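Workshop notebook, August
Bench 2, regripping and shaft work

08:40

Started with the Thygesen irons which came back from the customer. It is a set of eight, 5 to pitching wedge plus two gap wedges and one sand wedge. He says the 7 iron "feels like a different club". I measured all of them before touching anything, as Gráinne Brophy asked us to do from now on.

Swing weights are D1 and D2 in the whole set except the 7 iron, which shows D4. Lie angles are inside half a degree. Loft of the 7 is correct. So the customer is right, and I think the head was fitted with a heavier tip weight at some time before it came to us. There is nothing on the old job card (card 1587) about it.

Pulled the head. Inside there was a brass plug, longer than the one we use, and a lot of old epoxy around it. I cleaned the hosel with the small wire brush and after that with acetone, then left it open until after the coffee.

10:15

Epoxy. We have two kinds on the shelf now and I would like to write down the difference, because last month I mixed them up in my own notes.

Sakport slow: long working time, must stay overnight, good for graphite.
Dostus quick: sets while you are still looking for the ferrule. I use it only for steel, and only if the customer is waiting.

The Thygesen 7 iron got Sakport slow with a plug of the normal size. Ferrule is new, turned down by hand and polished with a little acetone on the cloth. The first ferrule I spoiled, I went too deep on one side. Please order more of the black ones in 0.370, there are few left in the drawer.
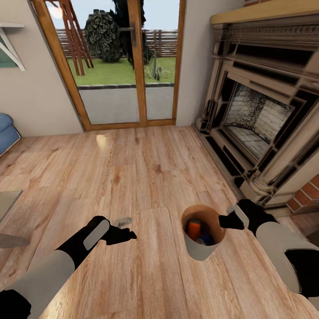

Both arms, with the small wastebasket at the right gripper.

11:30

Grips. The Rollia cord grips are harder to put on than the old model. The inside is narrower and the tape catches at half way. What I tried:

With one layer of tape and the usual solvent it stopped before the end and I had to cut it off.
With one layer and double the solvent it went on, but it turned a little when I aligned the logo, and I was afraid it would dry crooked.
With one layer, normal solvent, and the grip warmed on the radiator pipe for some minutes first, it went on well.

So warm grips are my method for the moment. For the customers who want two extra layers under the right hand I have no good answer yet. I did one driver like this and my forearm still complains.

Weight of the Rollia: the packet says 53 grams. I put three of them on the scale and all were within one gram of this, so we can trust the packet. The old model was lighter, and a customer who changes from old to new will lose some swing weight. We should tell them before, and write it on the card.

13:50

Putter with job card 916. The customer wants it cut and the grip put back. I explained to him on the phone that cutting makes the head feel lighter, and he said this is what he wants. Cut to 33 inches. The grip came off in one piece with the air nozzle, which I did not expect with such an old one. Refitted with fresh tape. The line on the top looks straight to me, but Gráinne please check it with your eyes also before he collects.

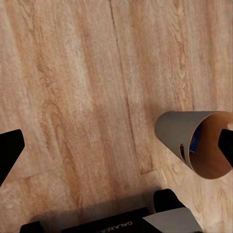 15:20 Loft and lie machine

The clamp is again a little loose. When I bend a forged iron it holds, but with the cast ones I can feel the head move before the metal moves. I took out the lower pad, and it is worn on one corner. Turned it round for now, so the good corner does the work. This is not a repair.

I checked the gauge against the reference club. Lie was correct, loft showed half a degree too strong. I set it again and repeated the reading three times, each time from an empty clamp. Now it agrees. All clubs bent this week before today should be measured again – I have put them on the left rack with yellow tape.

16:45 Open points

Thygesen 7 iron: leave it until tomorrow, then swing weight again, then call him.
Card 73: waiting for the shaft, the supplier says it is sent.
Black ferrules 0.370, to order.
New lower pad for the clamp. I wrote to them and have no answer.
Somebody has taken the good hook blade from bench 2. I would like it back, the other one tears the grips.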